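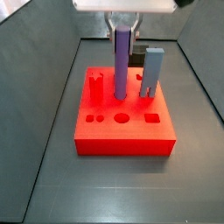 Ein Greifer, der loslässt, bevor das Teil unten ist, habe seine Aufgabe nicht verstanden, sagte Malathi Raju, und das gelte auch für die Leute, die ihn programmiert haben.

Sie sagte es nicht laut. Sie stand hinter uns, die Jacke schon an, und schaute auf den Bildschirm, auf dem die letzte Zeile unseres Protokolls stand. Versuch 58, Zylinder, abgebrochen. Henrike schrieb die Zahl in ihr Heft, obwohl sie ohnehin gespeichert wurde. Ich fragte, ob wir noch einen machen dürften.

»Einen«, sagte Frau Raju und zog die Jacke wieder aus.

Suche Suchbegriff eingeben Suchen

Wir waren in dem Jahr zu dritt in der Robotik-AG, Henrike, Ole und ich. Im August waren wir noch neun gewesen. Die anderen hatten gedacht, es würde gefahren oder gekämpft. Stattdessen gab es einen Arm, der in einer grauen Kabine Steckteile in einen roten Block setzen sollte, so ein Spielzeug, das Ole von seiner kleinen Schwester kannte. Er hatte ihr erzählt, dass wir uns damit einen ganzen Nachmittag beschäftigen, und sie hatte gefragt, ob wir es denn nicht können.

Der Wettbewerb hieß Oltoro und fand in Elach statt, zwei Stunden mit dem Zug. Jede Schule bekam den gleichen Block und die gleichen Teile. Für jedes Teil hatte man 30 Sekunden. Mit den eckigen Teilen kamen wir zurecht, wenn die Kamera sie richtig erkannte. Der lila Zylinder machte Ärger. Man hätte denken sollen, dass gerade der einfach ist, weil es egal ist, wie herum man ihn dreht. Aber er war lang, und wenn er oben zwischen den Fingern auch nur ein wenig schief saß, stand er unten neben dem Loch auf der Kante. Dann drückte der Arm, bis die Kraftgrenze erreicht war, und hörte auf.

Ole war für die Kamera zuständig, Henrike für die Bewegung. Ich war für den Greifer zuständig, also für den Teil, der nicht funktionierte.

Nach dem Abend mit der Jacke ging ich nach Hause und sagte beim Essen, dass ich vielleicht aufhören würde. Meine Mutter fragte, warum. Ich sagte, es liege an mir. Sie fragte, ob die anderen das gesagt hätten. Hatten sie nicht. Sie schob mir die Kartoffeln hin und meinte, dann sei es vielleicht auch nicht so.

In der Woche darauf kam ich trotzdem. Henrike hatte eine Idee, die sie schon im Treppenhaus erklärte. Sie wollte den Zylinder nicht mehr gerade nach unten führen. Der Arm sollte ihn leicht gekippt ansetzen, die untere Kante ins Loch bringen und ihn dann aufrichten. So mache man es mit der Hand auch, man achte nur nicht darauf. Sie blieb auf dem Absatz stehen und machte es mit einem Textmarker und ihrer halb geschlossenen Faust vor.

»Dann muss er aber zwischen den Fingern rutschen dürfen«, sagte ich.

»Ja.«

»Und trotzdem nicht fallen.«

»Das ist deins«, sagte sie.

Ich hatte den Greifer bis dahin immer so fest zugemacht, wie er konnte. Das kam mir sicher vor. Ein Teil, das festgehalten wird, fällt nicht herunter. Jetzt ging ich mit der Kraft in kleinen Schritten zurück. Bei manchen Werten verlor er den Zylinder schon beim Anheben, und er rollte gegen die Wand der Kabine. Ole holte ihn jedes Mal heraus, ohne etwas zu sagen, und stellte ihn wieder hin. Das rechne ich ihm bis heute an. Er redete sonst sehr viel.

Über die Feiertage war die Schule geschlossen. Am 3. Januar 2024 schloss Frau Raju uns den Raum auf, die Heizung lief noch nicht, und wir arbeiteten in Mänteln. Sie setzte sich mit einem Stapel Klausuren ans Fenster und half nicht. Wenn wir etwas fragten, fragte sie zurück, was wir denn vermuteten. Ole fand das anstrengend. Ich auch, aber ich fing an, mir die Vermutung vorher zu überlegen, und dann brauchte ich oft nicht mehr zu fragen.

Gegen Mittag stellte sich heraus, dass ein Fingerpaar aus einem älteren Satz von Bromgate besser hielt als unser neues. Ich hatte es nur angeschraubt, weil mir beim neuen eine Schraube unter den Heizkörper gefallen war. Mit diesen Fingern ging Versuch 63 glatt durch. Der Zylinder setzte auf, kippte, richtete sich auf und sank ein. Henrike machte mit dem Stuhl ein Geräusch auf dem Boden. Frau Raju sah von den Klausuren hoch.

»Noch mal«, sagte sie.

Beim nächsten Mal klemmte er.

So ging es weiter bis in den Nachmittag und dann noch mehrere Wochen. Wir bekamen es öfter hin und dann wieder seltener. Einmal hatte jemand die Lampe verrückt, und die Kamera suchte das Loch an der falschen Stelle. Ole brauchte zwei Nachmittage, bis er das gefunden hatte, und schrieb danach mit Filzstift NICHT ANFASSEN an den Lampenfuß. Als wir nach Elach fuhren, stand das Protokoll bei 158, und von den letzten Durchläufen waren die meisten gut.

Im Zug übte Henrike das Vorstellen. Man musste der Jury kurz erklären, was man gemacht hatte. Sie wollte, dass ich den Teil mit der Kraft übernehme. Ich sagte, sie könne das besser. Sie sagte, sie wisse die Werte nicht. Die Werte standen alle in ihrem Heft, sie hatte es auf dem Schoß.

In der Halle war es laut. Am Tisch neben uns baute eine Schule auf, deren Arm alles doppelt so schnell machte wie unserer. Ole sah eine Weile zu und sagte dann, dass wir auch schneller könnten, man müsse nur einen Wert ändern. Henrike sagte nein. Ich sagte auch nein, und er steckte die Hände in die Taschen.

Die eckigen Teile gingen hinein. Der Zylinder setzte auf, kippte und blieb stehen. Ich kannte dieses Stehenbleiben. Es konnte das Ende sein oder nur die Pause vor dem Aufrichten, und von außen sah beides gleich aus. Die Uhr lief. Ich schaute auf die Finger und merkte, dass ich die eigene Hand in der Manteltasche nur halb geschlossen hatte.

Dann richtete er sich auf und rutschte ins Loch. Vier Sekunden waren noch übrig.

Eine Frau aus der Jury fragte, warum der Greifer so wenig Kraft benutze, das sehe riskant aus. Henrike sah mich an und sagte nichts. Also erklärte ich es. Ich fing beim falschen Ende an, nämlich bei der Schraube unter dem Heizkörper, und die Frau schrieb mit.

Wir wurden Fünfte. Die Schule vom Nebentisch wurde Achte, was Ole auf der Rückfahrt mehrmals erwähnte. Frau Raju hatte belegte Brote dabei und verteilte sie. Kurz vor unserem Bahnhof fragte sie, ob wir uns schon überlegt hätten, was mit den Teilen passiert, wenn sie nicht stehen, sondern liegen.

Henrike holte das Heft wieder heraus. Ich rutschte ans Fenster, damit Ole mit hineinschauen konnte.

Abgelegt unter: Kurzgeschichten, Schule, Roboter & Technik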